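Media and Publicity Studies
Unit 2 — Celebrity Stories in the Entertainment Press 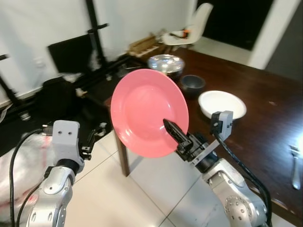
Entertainment reporting depends on a small number of sources: publicists, venue staff, fans, and the performers themselves. Students should be able to identify which of these stands behind a given item before judging how reliable it is.

2.1 The working case

The class will follow the coverage of the singer Enasska, who left the stage early at the Dadham Arena in May. The first report was a fan's post of 36 words. It stated that she had walked off after an argument with her band. Within a day, more than 60 websites had repeated the claim, most of them citing one another. Her label, Urer Records, then issued a statement blaming a sound fault.

Neither account has been confirmed. The statement does not mention the band, and the fan was seated too far from the stage to hear a conversation. Both points should be noted in any written answer.

2.2 Terms

Attribution: the words that tell a reader where a claim comes from. "Sources say" is weak attribution. "A spokesperson for the label said" is stronger, although a spokesperson has an interest in the outcome.

Denial: a statement that a reported event did not happen. A denial should be read closely for what it leaves out.

Planted item: a story supplied by a publicist in the hope that it will appear as ordinary news. Album releases and tour announcements are common occasions.

Correction: a published change to an earlier report. Corrections to celebrity items are often short and placed well below the original — many readers never see them.

2.3 Reading

Correia Reader, chapter 2, on gossip columns and the publicity office. The section on early fan magazines is optional.

2.4 Written work

Compare two reports of the Dadham concert, one published before the label's statement and one after. Identify every source in each. The paper should not exceed 3000 words and is due on 7 June 2018. Late papers require written permission from the department office.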